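Becerra Plank Finish Log, release 3

Data card and usage notes
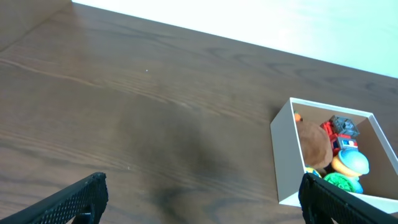
Dark brown wooden tabletop with wavy grain.

Summary

The Becerra log is a table of finish tests on wooden furniture surfaces. Each row records one test patch: the species of the board, the surface prep, the product applied, the number of coats, and the results of the water ring, alcohol and heat tests. It was put together from shop notebooks kept at Nollden and typed up by hand. Release 3 has 703 rows covering 139 boards.

Files

patches.csv: one row per test patch
boards.csv: one row per board
products.csv: finish codes and product type (oil, hard wax oil, shellac, water-based poly, oil-based poly)
notes.txt: free-text remarks from the notebooks, keyed by patch_id
CHANGES.txt: differences between releases

All CSV files are UTF-8 with a header row and comma separators. Missing values are empty fields. Do not read them as zero. Earlier releases used -1 for a missing gloss reading, and scripts written for release 2 will need a one-line fix.

Main fields in patches.csv

patch_id: string, board number plus a letter
board_id: key into boards.csv
prep_grit: last sandpaper grit used before the first coat
raised: y/n, whether the grain was raised with water and knocked back
finish_code: key into products.csv
coats: integer
cure_days: days between last coat and first test
gloss: meter reading at 60 degrees, mean of three spots
water, alcohol, heat: score from 0 (no mark) to 5 (finish gone)
reader: initials of the person who scored the patch

Test procedure

Water: a wet glass is left on the patch overnight, then wiped off. Scored after one hour of drying.
Alcohol: a cotton pad with rubbing alcohol under a jar lid for 30 minutes.
Heat: a mug filled with boiling water, left until cool.

Tests were run in that order on separate spots of the same patch. Scoring was done under a window with the blinds open. Lamps were used on short winter days, and those patches are marked "lamp" in notes.txt.

Known problems

The scores are subjective. Humaira Ghumman and Shoaib Janjua both scored a subset of 37 patches without seeing each other's sheets. They agreed exactly on most water scores and differed by up to two points on heat. Use the reader field if you fit a model.

Walnut and oak are heavily overrepresented. There is almost no maple.

Room humidity was not logged before release 2. The column is there but mostly empty for low board numbers.

Patches with finish_code HW2 were applied from two cans. The second can was thicker, and Graça Bettencourt thinned it by eye. Treat the coat counts for HW2 as loose.

Gloss readings on open-grain boards run low when the meter sits across the pores. The direction was recorded only from release 3 onward (field gloss_dir).

Not suitable for

Floor finishes, outdoor furniture, food contact questions, or ranking retail products. Product names are withheld and the codes will not be decoded on request.

Loading

The helper script curkard.py joins the three tables and drops patches with cure_days under 7. Pass --keep-short to keep them. It needs Python 3.6 or later and pandas.

Maintenance

Tables: Asuka Tsuchiya. Script and checks: Viola Lo Presti. Corrections are welcome with the patch_id and, if possible, the notebook page. Corrections sent in March are already merged.

Last updated April 8, 2020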